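Pesquisar vagas
Palavra-chave, local ou referência
Pesquisar

Técnico/a de Análise Sensorial e Qualidade de Hortofrutícolas (m/f)

sexta-feira, 27 de fevereiro de 2026
Por Amerley Gyamfi

A Grestwood recruta um/a técnico/a de análise sensorial para o laboratório de Pellton. A função insere-se na unidade de produto fresco, coordenada por Ebenezer Ackah, e abrange a avaliação instrumental e sensorial de tomate, pimento, morango e uva de mesa. Contrato a termo certo de 38 semanas, a tempo completo, com possibilidade de renovação por igual período.

Enquadramento

O laboratório presta serviços de caracterização de variedades a produtores, cooperativas e centrais de embalamento. Na presente campanha estão previstos ensaios com 74 acessos, na sua maioria de tomate de pequeno calibre, cultivados na estação de Nernirley sob dois regimes de rega. O programa compara firmeza, teor de sólidos solúveis, acidez titulável e perfil sensorial à colheita e após conservação em câmara.

Funções

- Receção, codificação e registo de amostras, com verificação de calibre, cor e estado do pedúnculo.
- Determinação de sólidos solúveis (refratometria), pH e acidez titulável, em duplicado.
- Ensaios de firmeza por compressão e por penetração, incluindo verificação diária da célula de carga.
- Preparação e apresentação de amostras ao painel treinado, segundo plano equilibrado de ordem de prova.
- Apoio ao recrutamento e treino de provadores e tratamento preliminar dos dados de desempenho do painel.
- Manutenção dos registos de calibração e das fichas de não conformidade.
- Redação de relatórios de ensaio em português. Os relatórios destinados a clientes externos são revistos por Shaimaa Abdel Rahman antes da emissão.

Requisitos obrigatórios

- Licenciatura ou CTeSP em Engenharia Alimentar, Agronomia, Bioquímica, Química ou área afim.
- Experiência comprovada em laboratório de controlo de qualidade alimentar, incluindo estágio curricular.
- Conhecimentos de estatística aplicada (análise de variância, comparações múltiplas) e utilização de R ou software equivalente.
- Ausência de alergias ou intolerâncias aos produtos em ensaio.
- Carta de condução de categoria B. As deslocações a Nernirley realizam-se em viatura de serviço.

Requisitos preferenciais

- Prática em sistemas de gestão segundo a norma ISO/IEC 17025.
- Experiência com painéis descritivos ou testes triangulares.
- Conhecimento da base de dados Arthur ou de outro sistema de gestão de informação laboratorial.
- Inglês, nível B2 ou superior.

Condições

O horário é de segunda a sexta-feira, das 8h00 às 16h30, com meia hora para almoço. Durante o pico da colheita pode ser necessária a antecipação da entrada para as 7h00, compensada em tempo. A remuneração segue a tabela interna para a categoria de técnico de laboratório e é comunicada na convocatória para entrevista. Acrescem subsídio de refeição e seguro de saúde após o período experimental.

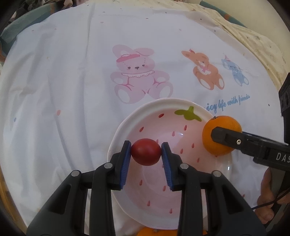
O período experimental inclui formação interna em procedimentos de amostragem e em segurança laboratorial, ministrada por Nii Abubakari. A autonomia nos ensaios de firmeza depende de aprovação numa prova de repetibilidade com amostras de referência.

Processo de seleção

A seleção compreende quatro etapas: análise curricular, prova prática, teste de acuidade sensorial e entrevista. O teste de acuidade incide sobre gostos básicos e odores comuns. Os candidatos não devem fumar, comer ou usar perfume na hora anterior à prova. A entrevista é conduzida por Ebenezer Ackah e Ekua Adjei.

Candidatura

Enviar curriculum vitae (máximo de duas páginas), carta de motivação e cópia do certificado de habilitações através do formulário da área de recrutamento, indicando no assunto "Análise Sensorial, Pellton". Candidaturas incompletas não são consideradas. Os documentos devem seguir em formato PDF, num único ficheiro.

Os dados pessoais são tratados exclusivamente para efeitos deste recrutamento e eliminados após a conclusão do processo, salvo autorização expressa do candidato para integração na bolsa de recrutamento. Pedidos de esclarecimento sobre a função devem ser dirigidos a Ekua Adjei, recursos humanos, pelo mesmo formulário.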